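Sorting and sweeping: a gallery from the kitchen at Skorkness

Cleaning grain at home takes a tray, a clear stretch of counter and a fair amount of sweeping. The pictures on this page show some of both, from the kitchen of the house at Skorkness. The notes with them cover how the work is done, what the tray is for, and what we have learned about keeping the room fit to cook in while it goes on.

Text by Hwa-young Seol. Click on a picture for the larger version.

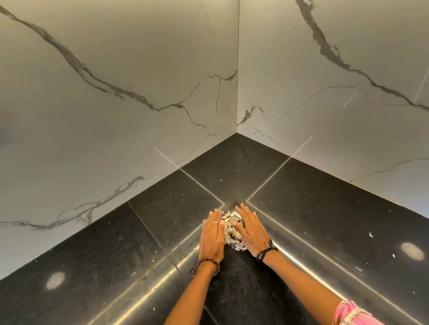 SKORKNESS, 2022-05-15

Gathering up by hand in the corner, where the two marbled walls come down to the dark floor. White petals and pale bits.

Corners are the slow part of any floor. A broom is fine for the open tiles but it tends to push light stuff along the wall and leave it there, so the last of it is done with the hands. Press down on the heap first, then draw it in towards you and lift. If you pinch at petals one at a time you will be there all morning.

A speckled stone floor hides a lot. Pale petals show up well enough on it, but grain does not. Dark seeds vanish completely, and the usual way to find them is to walk across barefoot. We go over the floor with the flat of the hand after sweeping, working from the door inwards, and then wipe it with a cloth that has been wrung out hard. A wet cloth turns husk into paste, and the paste settles in the grout lines. Once it has dried there it needs an old toothbrush.

The walls need less attention. Marbled panels are wipe-clean, and the only place that catches anything is the bottom few inches, where dust clings after a dry day. One pass with the same cloth is enough. Do the walls before the floor.

About the kitchen

The house has been used for the Dulla food mornings since April. Before that they were held in a hall with a trestle table and one cold tap, and everything had to be carried in and carried out again. A working kitchen is a great improvement. There are sockets where you want them and the counter is at a decent height for standing work. It also means that the mess is made in a place where someone will want to cook supper, so the clearing up has to be done properly and on the same day.

The mornings are small, up to 19 people across a whole day, though they come and go and the kitchen itself holds far fewer in comfort. Two at the counter is about right. Anyone else sits in the next room with a bowl and picks over pulses, or goes out to the step with the coarse sieve. Doing the dusty part outdoors is better in every way if the weather allows it. A light, steady breeze will do half the work for you. A gusty one will take your grain over the wall.

The method

Most of what we clean is bought loose in sacks, and it comes with chaff, bits of stalk, dust and the odd small stone. The first job is to tip out a small quantity and have a look at it. The sack from Jiang in April was very dusty but had hardly a stone in it. The one before that was the other way round, and took twice as long.

Put a little in the tray, less than you think. A thin layer moves freely and you can see what is in it. A deep one just slides about in a lump. Hold the tray by opposite sides, elbows in, and toss with a short upward flick and a slight pull towards the body. The heavier grain drops back near you and the husk works its way to the far edge, where it can be blown or tipped off. After four or five tosses, stop and shake from side to side to level it, then look for stones. They sit low, and they are a different colour from the grain when the light is on them.

Beginners throw too high. The grain only needs to leave the tray by a few inches. They also tend to grip the rim so hard that their wrists lock, and the movement has to come from the wrists. It takes most people two mornings to get the feel of it, and after that they don't lose it.

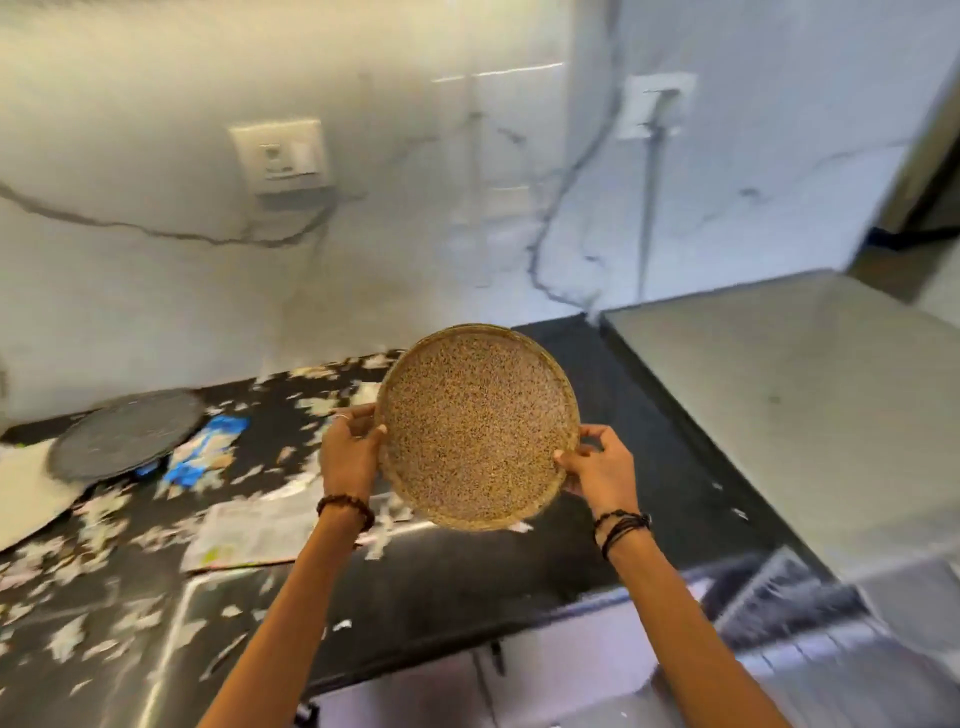
The levelling shake is the one to practise first, before any tossing at all. It can be done indoors with no mess, and it teaches you how the grain moves in a tray. Tilt it a little away from you and shake gently, and the small seed travels separately from the large. Mixed lots can be parted this way with patience, though not perfectly. For cooking it seldom matters. For sowing it does, and we finish those by hand.

Woven trays are worth looking after. Ours are brushed out with a dry pastry brush at the end and hung on a nail, away from the cooker. They are never washed in the sink. If one gets sticky, rub it over with a damp cloth and a little salt, and stand it in the sun until it is dry right through. Check the rim each time, as that is where the weaving goes first, and bind any loose end with thread before it catches on a sleeve. A good tray will last for years. Flimsy ones sold for hanging on walls are not made for the work and will sag in the middle within a season.

Paper on the counter helps with the clearing up. Open newspaper will catch a good share of what falls, and can be folded in on itself and shaken into the compost bucket. What escapes is best brushed along the counter into a dustpan held just under the edge. Wiping comes last. Keep the cloth away from sockets, and use a dry brush if husk has settled on the plates.

Petals go into the compost as well, in with the husk. A bucket of husk alone packs down tight and goes sour, and anything leafy or floury stirred through it helps to keep it open. Torn newspaper will do if there is nothing else. The hens at Grerkuna take the broken grain, so please keep that separate in the lidded tub and don't put stones or dust in with it.

Some practical points for those coming to the next one

Bring an apron and something to tie your hair back. Husk gets into everything, and wool is the worst for it. Cotton sleeves, rolled up, are best.

If dust makes you cough, say so and you can have one of the sitting-down jobs. Picking over lentils makes no dust worth mentioning and there is always plenty of it to be done.

Trays are provided, but you are welcome to bring your own. Put your name on the underside in pencil. Two went home with the wrong people in April and one of them has not come back.

Grain is shared out at the end by weight. Bring a jar or a cloth bag with a proper tie. Thin plastic bags split on the way home, and sweeping up the same grain for a second time is no fun.

Parking is on the verge opposite the gate. Please leave room for the milk lorry.

Larger copies of both pictures can be had from Hwa-young at the house.

Back to all galleries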